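Old office towers deserve a second look before the skip

Every September the small firms in our street clear out their storerooms, and every September a row of desktop towers ends up by the bins. Most of them are the big office kind, with coloured latches inside and a handle on the case. I think throwing them out whole is a waste, and I think the habit comes from people never having looked inside one.

These machines were built to be serviced. The side comes off and you can see nearly everything. A graphics card sits in a slot and is held at the rear by a clip or a screw. Release that, press the catch on the slot if there is one, and pull straight. I have taught my neighbours to do it at the kitchen table.
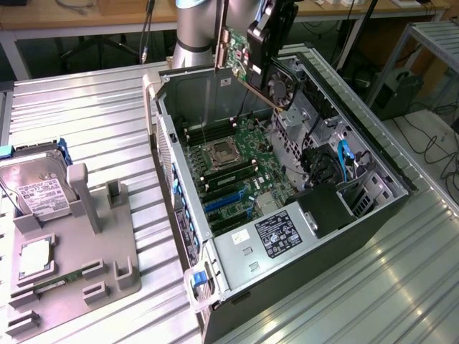

Graphics card coming out of a tower laid on its side.

Laying the case down matters more than people expect. A heavy card in an upright tower hangs off its slot, and a beginner will try to support it with one hand while hunting for the catch with the other. On its side, the weight goes down into the board and both hands are free.

My complaint is with the recyclers as much as the offices. Dremton, who do the collections here, will take a tower for nothing and pay by weight for sorted parts. Their flyer puts the sorting in small print on the back. Boards in one tub, drives in another, power supplies in a third – it isn't a hard job, and it would be done more often if the front of the flyer said so.

The bare board is where most people lose their nerve. An empty processor socket looks delicate and it is. Keep your fingers and your sleeves off the contacts and lower the lever when you've finished.
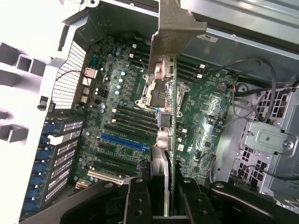 Joar Moen wrote to me after an earlier column to say I make it sound too easy. He bent the contacts in a socket on his first go and lost a board he could have sold for $200, and he would sooner see beginners stop at the memory and the drives.

I take the point about sockets. Leave the processor where it is if you're unsure. The memory and the drives are still worth having, and a drive should never leave the building with the payroll on it anyway.

What I'd add is a tray. Anything with separate compartments will do, so long as each part has its own place. Loose memory in a drawer with screws on top of it is how good parts get ruined.
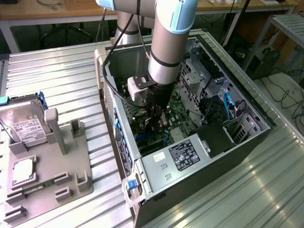
Ok-hee Hyun disagrees with me on trays and says a labelled antistatic bag for each part is cheaper, stacks better and can go straight in the post.

She may be right about the post. For working at a bench I still prefer to see what I've taken out and what I haven't.

Then there is the metal. Once the electronics are out, a case is mostly steel and a bit of aluminium, and it can go to any scrap yard. I'd pull the plastic latches and trays off first where they come away cleanly. Offices could do the whole lot in an afternoon, and I'd like to see ours try it before the next collection.

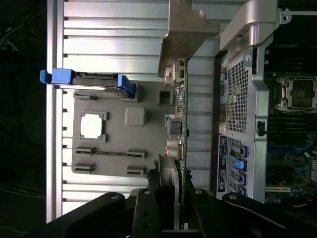

Finned aluminium, grey plastic and a green circuit board at close range.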